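Search this site Search

Print this page | E-mail this page

Baptiste Street Community Kitchen: Progress Report to the Skerine Fund, October 2026

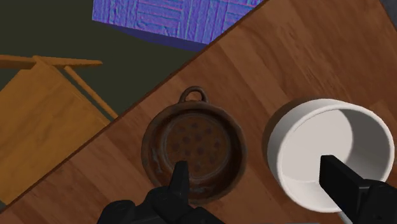 We are pleased to report that the kitchen has a working drain. Readers of our August report will remember that it did not, and that we used the word "imminent."

The grant covered plumbing, a second sink and the first season of cooking classes. The plumbing is finished. Hevadum Plumbing opened the floor in two places, found a pipe that appears on no drawing of the building, and charged us $590 over the quote to make its acquaintance. We covered this from our own reserve, which is now less of a reserve.

The second sink arrived in the wrong size. Borkine Supply has agreed to exchange it and has been agreeing to do so for 3 weeks.

Classes began anyway. Three have been held: soups, beans, and a session on reading utility bills that was moved in from the library and drew the biggest crowd of the season. We have drawn no conclusions about our soup.

Still to do before the grant closes:
- install the correct sink
- pass the county inspection
- print the recipe booklet, currently with its proofreader

We are not asking for more money in this report. We would like to ask for an extension to the closing date.

Print | E-mail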